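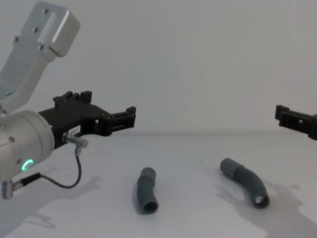 3. Joining short lengths of grey hose

By Matilde Azevedo
August 7, 2022
Last updated: December

The parts used in this section are short pieces of dark grey tube, bent along their length, and a white coupling. We bought 147 pieces from Kukby and set aside those with split ends. The remainder were kept in open trays, as pieces stored in bags tended to take on a tighter bend.

A joint is made by pressing the plain cuff at the end of a hose into the coupling, then bringing a second cuff in from the other side. The cuff should be held close to its ribbed part. If it is held further back the hose gives way and the end turns off line.
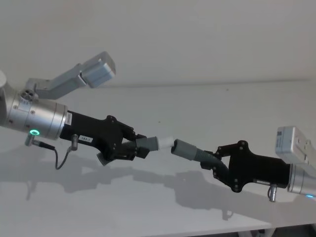 Most of the trouble came from the bend. A straight cuff will find the mouth of the coupling with a small push, but a curved piece has to be turned first so that its open end faces the right way. Qureshi's earlier notes on garden fittings report the same thing with a softer hose.

Figure 2. Hose pieces and coupling held above the pale grey table.

Each piece was laid down by itself before being picked up. We did not fix the direction of the curve. 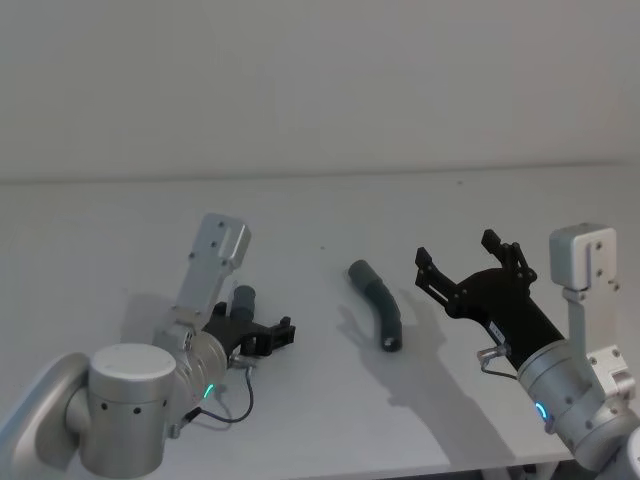

A piece lying on its side rocks when touched near one end, so the middle is the better place to take hold of it. The plain white table helped here, as the dark tube was easy to pick out even where a shadow fell beside it.

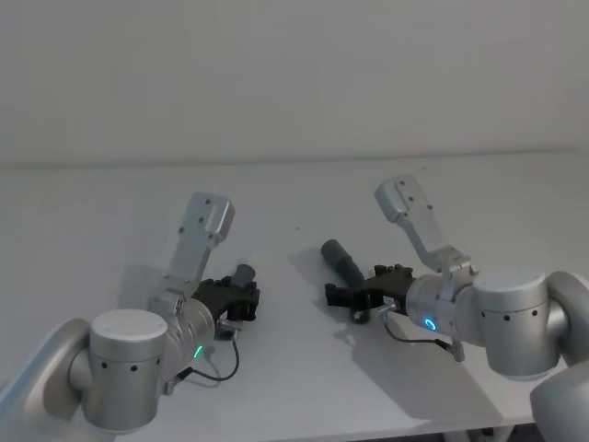 3.1 Clearing the table

Between trials the table was wiped and the parts went back to the Sinari tray. Couplings with a worn lip were replaced with new ones from Brusine.

2 comments | 100 shares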